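Speaker notes: Setting and revising targets in rain-affected one-day cricket
Yetunde Danladi, scorers' and umpires' evening, Tuesday

Slide 1. Opening
Introduce myself. Scorer for Dulline, previously second XI scorer at Plitedberg. Phones off, questions at the end except where a figure on the handout looks wrong, in which case stop me.

Scope: league matches of 40 overs a side. Not covering declaration cricket. Not covering the junior competitions, which use their own playing conditions.

Slide 2. Why run rate alone is a poor method
Average run rate treats every over as worth the same. It ignores wickets in hand. A side chasing 200 in 40 needs 5 an over. Cut the chase to 20 overs and run rate sets a par of 100, but the batting side still has ten wickets to spend over half the distance. The method favours the side batting second. Pause here, as people usually want to argue the point with a match they played in.

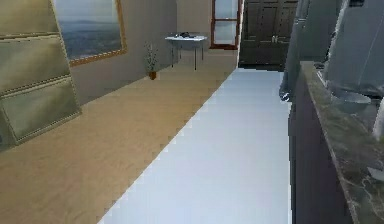
Potted plant and framed landscape against a beige wall.

Slide 3. Resources
Two resources: overs remaining and wickets remaining. A table gives the percentage left for any combination. Stress that the percentage does not fall evenly. Losing overs at the start of an innings costs less than losing the same number at the end with wickets in hand.

Read across one row of the handout slowly. Then read down one column. Do not try to derive the curve. Anyone who wants the formula can see me afterwards.

Slide 4. Order of work when play stops
Note the score, overs bowled to the ball, and wickets down. Agree all three with the other scorer before either of you leaves the box. Note the time. Umpires decide the overs lost, and scorers do not offer an opinion on it.

When play is due to restart, get the revised overs from the umpires in writing. Enter them once. Both scorers read the revised target aloud, then one takes it to the umpires and both captains are told before the first ball. 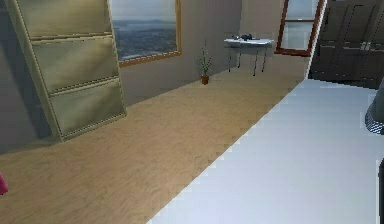 If there is a second stoppage, work from the revised innings and not from the original one. Most of the errors I have been sent to check come from this. The software handles it correctly only if the first interruption was entered as an interruption and not as an edit to the innings length.

Slide 5. Par score and target
Keep these separate. Par is the score that ties. Target is the score that wins. A par sheet printed at the interval shows par at the end of each over for each number of wickets down, and it is void once overs are lost. Cross it through and print another.

Worked case: Wevix against Okeke. Wevix chasing, 2 wickets down, rain. Okeke's captain was reading from the old sheet and set his field by it for three overs. Keep this short.

Slide 6. Equipment and paper
Laptop charged before the toss. Paper book kept throughout, in ink. Printed resource table in the box in case the laptop fails. Spare copy with the umpires.

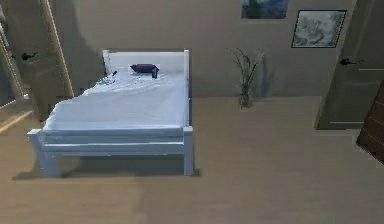
Single bed with a white frame.

Slide 7. Minimum overs
Check the figure in your own division's playing conditions, as they differ. If the side batting second has not faced the minimum, there is no result, whatever the par sheet says.

Questions. Collect the handouts marked "draft" on the way out and replace them with the corrected version, column 2 amended.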